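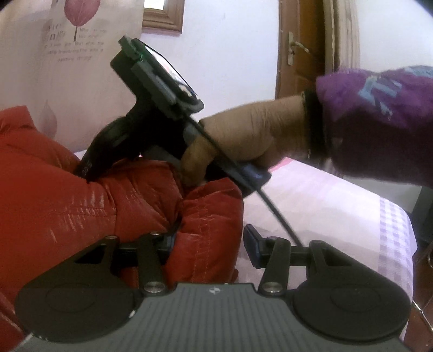
Left gripper slow to close on puffy fabric

loten_bench
Our hand-held pair is fine on towels. On a puffer jacket the left one closes late and the pads meet at a slant. I cleaned the pads and restarted the logger, no change. Unit has 2552 cycles on it since the last service. Where would you start?

muno11
Pivot screws. The two big silver ones at the base of the inner links. If one backs out a little, that finger lags and the pad lands crooked. Snug them, open and close by hand, then check again.

DeBruijn_fan
I'd leave the screws alone. Thick padding pushes the pads apart and any unit looks slow on it. Try it on a flat cloth first and compare the logs.

loten_bench
Flat cloth is better but still late by a few frames.

muno11
Then it's mechanical. We check ours every 500 cycles and one is usually loose. Small dab of removable threadlocker, don't crank it.

busier645
Look at the small pivot caps higher up too. Lint gets in there from quilted stuff. Soft brush, no oil. Oil ends up on the pads.

DeBruijn_fan
Agree on no oil. Still think 500 is too often, you wear out the screw heads.

loten_bench
Right screw on the left unit took almost a quarter turn. Brushed out the caps as well. Pads meet square now. Redoing the zero before I log anything else.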